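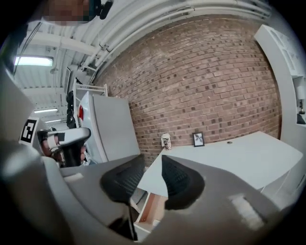

View from one gripper of the Omesix hand kit, with the marker of the other unit beside it.

How to set up the Omesix two-hand kit and record your first session

The Omesix kit is a pair of hand-held grippers for recording manipulation data without a robot arm. We have used one at our workshop in Tosville since November, and the manual that comes with it is short, so I wrote down the steps as we do them now. You will need the kit, a laptop with the Truslow recorder installed, and a table with free space on all sides where you stand.

Step 1. Charge and update
Charge both units overnight. Then connect them one after the other and install the firmware. Version 231 or later is necessary for two-hand recording. With older versions the left unit records, but its clock is not the same as the clock of the right one.

Step 2. Check the markers
Wipe the printed markers with a dry cloth. Do not use alcohol, it makes the black print gray after some weeks. If a corner is lifting, replace the marker before you calibrate, not after.

Step 3. Calibrate the room
Start Truslow, choose "New space" and hold one gripper in each hand. Walk slowly past the table and turn at the end. This takes about 4 minutes. Brick walls and shelves are good for tracking. A plain painted wall gives few points, and in such a room I hang two posters first.

Step 4. Calibrate the fingers
Open and close each gripper fully, then press "Save range". Repeat this every time you change the fingers. The kit has soft pads for household objects and metal fingers for thin parts, and the opening is different for the two types.

Step 5. Put on the harness
Tighten the straps until the chest unit does not swing when you bend forward. Leave enough cable that you can reach the far side of the table.

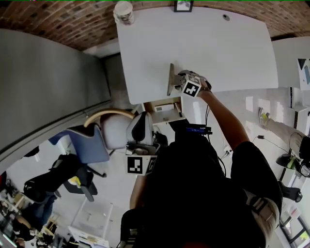

For the first task take something simple and rigid, such as a flat bracket. Close the fingers slowly until you feel contact, and keep the marker turned to the head camera as much as you can. One recording can be up to 240 seconds, but short ones are easier to check later.

If the preview shows "Marker lost", lower your elbow and turn the wrist a little outward. Usually the sleeve or the forearm is covering the cube.

Is it worth buying?
We compared it with the Rafferty kit for two weeks. Rafferty is lighter and its app is nicer, but you must buy the second hand separately. For one-hand tasks I would take Rafferty. For two hands I prefer Omesix, although the cables are a little annoying and spare pads come slowly. Order one extra set together with the kit.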